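Kallton Hall – kitchen and dining room check
October 13, 2025. Checked by Negin Hashemi

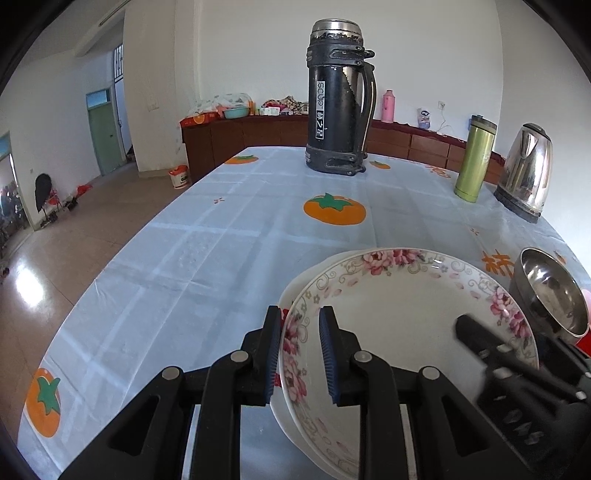
Dining table with cloth and floral plate.

Fire exit clear: yes
Extinguisher in date: yes – next service June
Fridge temperature log: two days missing, Omid Akbari to follow up
First aid box: short of plasters, reorder
Chairs: 80 checked, 6 with loose legs, taken out of use
Tablecloths: creased, iron before Saturday
Hot tap: drips, reported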